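Pretcombe Woollen Mill, Open Day

The mill opens its doors once a year, on a Saturday in October, and the whole of Pretcombe turns up to look at a building it walks past every other day. We got there at 11, which was a mistake. The car park holds 13 cars if everyone behaves, and by then no one was behaving, so we left ours by the chapel at Clodgate and came down the footpath with the dogs and pushchairs.

Tours go round in groups of 11. Ours began in the sorting shed, where fleeces arrive smelling strongly of their former owners, and moved on to the carding room, where conversation stops. Our guide had plainly given up competing with the machinery years ago. She pointed, we nodded, and a small boy asked a very long question that is still unanswered. 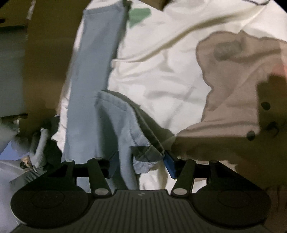 Page 3 of 5

Weaving is upstairs. The big loom is a Blöndal, bought second-hand and, by the guide's account, sworn at in two languages ever since. It has about 3000 warp threads, and when one breaks somebody has to find it. I asked how long that takes. "Until tea," she said.

Next door is the finishing room, warm and damp and much the most popular stop on a cold morning. Blankets are washed here, then pressed, then checked for faults against a tall north window. Several of our party had to be asked twice to leave.

The shop comes last, as shops do. Seconds are kept in a bin by the door and I could not find a thing wrong with any of them — I now own two. The Plarkska throws, named after a pattern and priced like a boiler repair, were being admired from a safe distance.

Tea was in the old dye house. The fruit cake had sold out, but there was plenty of the seed cake, and we caught the back end of the rain going home.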